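Chapter 6
Comparing Grippers and Controllers on Handles and Levers

Yevhen Kushnir

6.1 Why we begin with a handle

In the previous chapter the objects were free. The gripper could close on them, lift them and put them in another place. In this chapter the objects are fixed at one end and can only turn. A door lever and a faucet lever are small things, but they ask more from a controller than a box does. The hand must follow an arc, and when the arc in the program differs from the arc of the hinge, the force grows very quickly.

We will compare two grippers. The first is the Rudthorpe, with wide fingers and a short stroke. The second is the Vieira, which is thinner and bends a little under load. Both are used with the same arm model and the same two controllers, a position controller and an impedance controller. All trials are made in the Gondavia simulator, so the reader can repeat them without any hardware.

Before each trial the gripper is brought close to the lever and stopped. We call this the approach pose. Many students give it small attention, and later they cannot explain why one gripper has better results than the other. The direction of the lever must be known at this moment, as two handles of the same family may point in quite different directions.

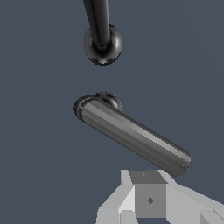 Figure 6.1. Two lever handles and the gripper in the simulator. The gray lever is the nearer one to the gripper.

The door itself is not drawn in our model. Only the handle and its joint are important for the contact, and a simpler model runs faster. The full test has 14 handle shapes, and each controller receives 2000 trials, divided equally between the grippers.

The faucet is the second family of objects. It is different from the door lever in one point: it has two levers, and a neighbor part, the spout, stands between them.

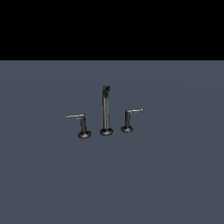
A gripper with wide fingers may touch the spout while it is turning a lever. For this reason we record two numbers in each trial, the final angle of the lever and the largest force on any part that was not the target. A trial with a good angle and a large side force is counted as failed. Section 6.2 defines both numbers, and Section 6.3 gives the settings of the two controllers.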